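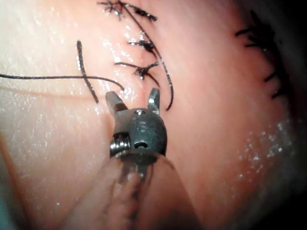
The open jaws of the instrument below three knotted sutures, with loose thread on both sides.

Anatole Bouvier writes the part of the software that most visitors do not ask about. At Denlow, where he has worked since the company had one room and one test bench, people come to look at the arms. He works on what happens between the camera and the arms: finding the thread, deciding where to take hold of it, and planning a path which does not pull on the stitches already made.

I met him in May in the office above the lab. He had a cup of tea which he forgot to drink, and he answered slowly, often correcting his own sentence before it was finished.

"The needle is easy to love," he said. "It is stiff, it has one shape, you can write down its curve. The thread has every shape. Each time you touch it, you have a new thread."

His planner is called Skedovlow. The name came from a typing mistake in an early file, and it stayed. It takes the images, draws a line for each piece of thread it believes it can see, and gives each line a score. The hard cases are the crossings. Where two black threads lie one over the other on a shiny surface, the software must decide which end belongs to which piece, and a wrong decision means that the gripper takes a tail of an old knot in place of the free end.

"Black on pink sounds like good contrast," Bouvier said. "Then you add the wet surface. Every small drop is a white point, and a white point on a black thread cuts it in two. My first version saw a long thread as 12 short ones. It was very proud of them."

How did he solve this? Partly with learning, he said, and partly with old geometry. The network marks the pixels, and after that a simple tracing step joins the pieces, with a limit on how sharply a thread may bend. He prefers this to one large model, as he can open the tracing step and read what it did. When a grasp fails, he wants to know in which of the two parts the failure began.
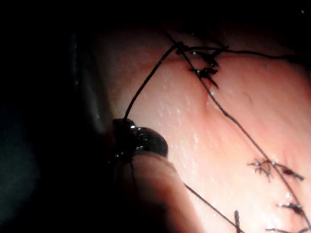

Once the gripper has the thread, the problem changes. The tip itself now covers a part of the view, and its shadow falls on the tissue under it. Bouvier's software does not try to see behind the tip. It keeps the last good line in memory and moves it together with the gripper, until enough thread is visible again to correct the estimate.

"For a moment you work from memory," he said. "A person does this also, I think. But the software must know that it is memory. So the uncertainty grows with each step, and after 300 milliseconds without a new view the motion stops. We had longer values before. I did not like how confident they made it."

The control side comes from a library named Lacroix, which he did not write and speaks about with great respect. It receives the planned path and a limit on tension. Between the two of them there is a small layer of his own, and he told me that he has rewritten it five times – always for the same reason, the timing of messages.

We spoke also about tools. His group keeps every failed grasp in a browser they call Praltirport, where one can step through the images and see the drawn lines on top. There were 1181 entries on the morning of my visit. He reads new ones before lunch, with the sound of the lab coming through the floor, and writes one sentence on each. Some sentences are only "glare" or "wrong tail." Others are long, and he showed me one which ended in a question to himself.

I asked if he wants the machine to close a wound alone. He looked at the window for some time.

"I want it to hand over the thread well," he said. "If the free end is always in the right place, the next step is calm, for a person or for a program. I could work on this for years – my manager would prefer that I don't."

For the coming months he has a narrower plan. He wants the planner to look twice before it takes a thread at a crossing, from two camera positions, and to compare the answers. The second look costs time, and he has not yet decided how much of it he is willing to pay.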